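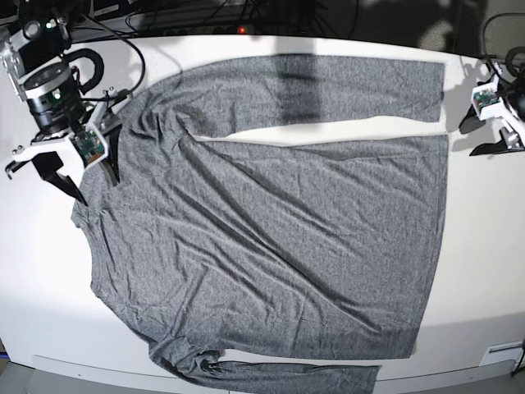

Figure 7.1 A gray long-sleeved T-shirt spread out on a white tabletop.

Chapter 7
Sitting Balance and Seating Aids

Key terms: base of support, pelvic tilt, dynamic sitting, pressure relief, seat depth, wedge

A person who sits well can do a great deal from a chair: eat, write, dress, work at a keyboard, and talk with others without tiring quickly. A person who sits poorly uses much of their strength just to stay upright. For this reason, seating is usually checked early in a course of therapy, before work on the arms and hands begins.

This chapter deals with the seated position and the simple aids that support it. Wheelchairs and powered seating are covered in Chapter 11. Exercise balls and balance boards were covered in Chapter 6 and are mentioned only where they affect the choice of a seat.

7.1 The base of support

When you sit on a firm chair, most of your weight passes through the two bony points at the bottom of the pelvis. The thighs and feet carry the rest. Together these areas form the base of support. If the feet do not reach the floor, the base becomes smaller and the trunk muscles have to work harder. A footrest often solves the problem at little cost.

The pelvis can tilt forward, backward, or to one side. With a backward tilt the lower back rounds and the head moves forward. Many people who complain of neck pain at a desk sit this way for most of the day. A wedge, placed with the thick end at the back of the seat, tips the pelvis forward again. Most users need a short time to get used to it, and sessions should be brief in the first week.

7.2 A case from the clinic

Gilberto Cuadros, a bookkeeper, was referred to the outpatient clinic at Benavides in January with pain in the lower back. His office chair had a seat depth that left no space behind the knees, so he slid forward and leaned against the top of the backrest. His therapist, Hernán Betancur, changed two things. He moved the backrest forward and added a foam wedge 35 centimeters wide. He also asked Cuadros to stand up every 29 minutes, using a kitchen timer. The odd number was the patient's own choice. We return to this case in Section 7.5, where the follow-up visits are described.

7.3 Choosing a support

Seating aids fall into two groups. Static supports, such as foam wedges and lumbar rolls, hold the body in a chosen position. Dynamic supports allow small movements and call for steady muscle activity. The choice depends on the person's balance, skin condition, and daily tasks. Someone who cannot sit without holding on should not begin with a dynamic support.

Always check the weight limit given by the maker. A support rated to 100 kilograms may flatten under a heavier user and give no help at all. Check also that the cover can be removed and washed.

Before reading on, sit on a hard chair with both feet flat and slide one hand under each side of the pelvis. Note whether the pressure is the same on both hands, then cross your legs and compare.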